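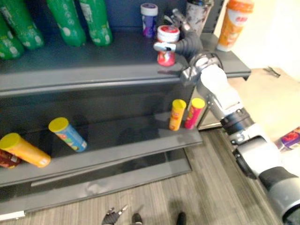

Stocking begins once both shelf boards are locked and the Drustby unit has been leveled (see section 4). Load the lower board first, then the upper. Keep bottles of one kind together, as with the green ones at the left of the upper shelf, and let the sloped lip mark the front limit for everything you put down. The lip can stick out past the side of the unit at the right end, so leave clearance there if people walk by with bags or carts.

5.1 Before you load

1. Check that each board sits flat on its supports. Press down at both front corners. The board must not rock.
2. Wipe the boards with a dry cloth.
3. Sort the goods by height. Tall bottles need the full opening above the board — measure the tallest one with its cap on before you fix the board height.
4. Set aside any container with a loose lid.

Note: Board height can be changed after loading, but the board has to be emptied first.

5.2 Loading the boards

1. Place the heaviest goods on the lower board, starting at the back.
2. Set round containers upright with the label facing out. Lift them over the lip. Do not slide them across it.
3. Leave a finger's width between neighboring rows so one item can be taken out without moving the next.
4. Fill small containers in front of tall ones where the depth allows.
5. Stop when the front row reaches the lip. Nothing should rest on the slope itself.

Caution: Do not load one board fully while the other is empty. Bring both up to half before finishing either.

5.3 Floor area

The unit may stand on carpet, but the floor in front of it needs the same attention as the boards. Clear the area before stocking and again when you finish. Poles, cables and packing material are easily missed when you are carrying goods at chest height.
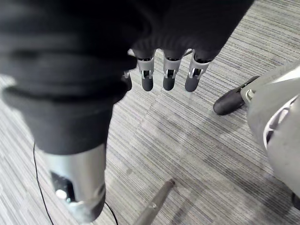
Figure 5-2. Thin black cables and a gray pole on carpet.

1. Route cables along a wall or behind the unit. If a cable has to cross the floor, use a Carkska flat cover, 1000 mm long, and join covers end to end for longer runs.
2. Store poles and other long items upright in a corner or in a rack.
3. Fold any loose cloth and put it away. Cloth that hangs to the floor can catch under a foot of the unit when it is moved.
4. Walk the full length of the unit once with empty hands before bringing the first carton.

Caution: Never run a cable under a foot of the unit. The weight can crush the insulation with no mark showing on top.

Carpet settles under load, and thick carpet settles more than thin. A unit that was level when empty may lean slightly forward a few days after stocking.

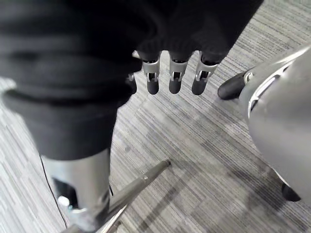
Check the level again after the first week. If the bubble has moved, take the goods off the upper board, turn the front feet as described in section 4, and reload. On deep pile, fit the Yimyam foot plates (Gristaslow part 34) under all of the feet, including those at the back.

Note: Foot plates raise the unit slightly. Recheck the wall bracket after fitting them and tighten its screws by hand.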